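Grusell opens its virtual house to amateur robot drivers

February 22, 2024

Anyone who has ever shouted at a child to put the shopping away may feel for the people at Grusell, who are spending the winter teaching a robot to do the same thing. The firm, which has its office above a row of shops in Todadville, has taken on 12 local people to steer a simulated two-armed robot through a simulated house. Each of them sits at a desk with a controller in either hand and does the chores at a distance. The software keeps a record of every movement, and a learning program then studies the lot in the hope of picking up good habits.

"It copies what you do, so you had better do it nicely," said Xuelian Duan, who runs the project. "If you dither in front of a cupboard, you are teaching it to dither in front of a cupboard."

Dithering has been a theme. New drivers get two hours of practice before their efforts are kept, and most of that goes on learning to move both arms without sending one of them off on its own business.

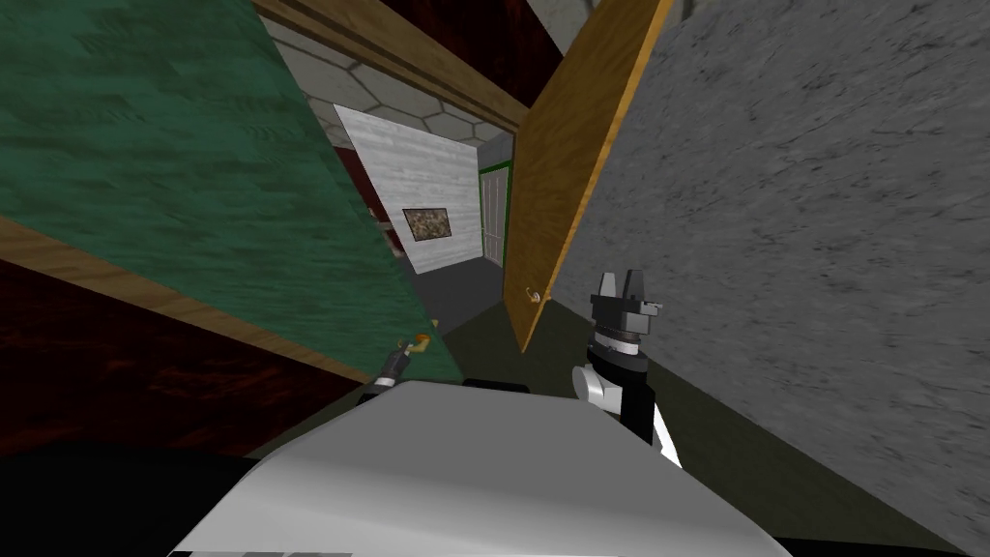 Tariq Qureshi, a retired bus driver from the Ghumman estate, signed up after seeing a card in the library window. He had supposed that 16 years of reversing into a cramped depot would put him ahead of the field. He was overtaken on his first morning by a student. Doors are his particular enemy, even open ones like the orange-tan slab hanging over the right gripper, with a wall of rough grey concrete on the other side and a hallway waiting beyond. The house has a taste for strong colours, green and dark red among them, and Qureshi says he has stopped wondering who would live there. "You get the shoulders lined up and then you find you've forgotten an elbow," he said. "On the buses I only had mirrors to worry about."

Drivers are paid by the hour and not by the task, a point the firm makes early and often. An earlier round, in May, paid for each finished job. It produced some very quick work and a robot that had learned to throw things.

The current list has nine chores on it, most of them to do with food. Anathi Steyn, who writes the instructions, prefers awkward shapes, on the grounds that real kitchens are full of them. A box can be gripped almost anywhere. A root vegetable needs a decision.

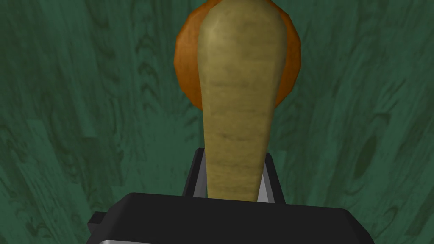
A parsnip held by its narrow end during a session in Grusell's simulated house.

Steyn does not tell drivers where to take hold. She wants the program to see several ways of doing the same job, including the ones she would not have chosen herself. Junaid Abbasi, who checks the recordings, has the less glamorous task of watching them all back and throwing out those in which a driver has plainly gone to answer the door.

The results will go to Davutetti, a maker of kitchen equipment that is paying for part of the work and would like, in time, a machine that can put away a delivery without supervision. Its representative, Edeltraud Lüthi, visited the office this month and was invited to have a go. She spent her turn chasing an onion along a worktop and asked for her recording to be deleted. Abbasi has kept it, marked "for training purposes".

Grusell is looking for more drivers for the spring. No experience is needed, and applicants may bring their own cushion.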